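28th October

Memorial print shop, back bench. Mostly paper and the card jam, some notes on the Tefera template.

Picked up the order of service job for the Mukton chapel first thing. Order is 100 folded booklets plus 30 large-print copies on the cream stock. The family sent the final wording last night, so the proof from Friday is dead. I moved it to the old folder and locked it. Please print only from the file marked "final b".

Changes in final b: middle name added on the cover, second hymn swapped, and the line about donations moved from the inside back to the outside back. The swap pushed the reading over by two lines. I took the leading down a hair on that page only. It reads fine at arm's length, but the large-print version wouldn't take it, so that one runs to an extra sheet and needs the long staples.

Ran a short test on the Momex cream. It curls toward the toner side when it comes off the tray and flattens again under the board. The score line cracked on the first few covers. Turned the sheets so the fold goes with the grain and the cracking stopped. We had the same trouble in May with the gray stock and I couldn't find any note of what we did then, so I'm writing it down now: grain parallel to the spine, lighter crease wheel, let the sheets sit before folding. 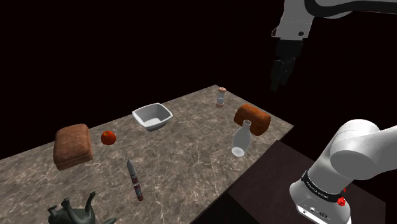 *Marble countertop, veined in white and cream, with the darker table top beside it. Rendered.*

Acknowledgment cards: Zedik delivered one box of 500 with envelopes. The envelopes are a shade whiter than the cards. I held them up by the window and under the lamp and it shows in both. Called and they will send a replacement, no date given. The cards themselves are good and can be printed now. Don't seal or pair anything yet.

Feeder jammed 2 times on the cards, both on the lower tray. Cleaned the rollers with the damp cloth, no change. Moved to the bypass tray and fed them in small stacks, and that ran clean to the end of the test. Lower tray probably needs a new separation pad. Part number is taped inside the door.

Tefera template for the newspaper notices: the date fields still fill in the birth date twice if the town of birth is left blank. Workaround is to type a single space in the town field. I also changed the default so "survived by" no longer prints when the list is empty. Checked it against three old notices and the line breaks held.

Left to do:

- trim large-print copies, after the stack has been under the board overnight
- call the chapel about the drop-off door
- order separation pad
- reprint the sample cover for the wall, the old one has the cracked fold

Booklets are boxed on the left shelf, label side out. Large-print stack is under the board, do not move it.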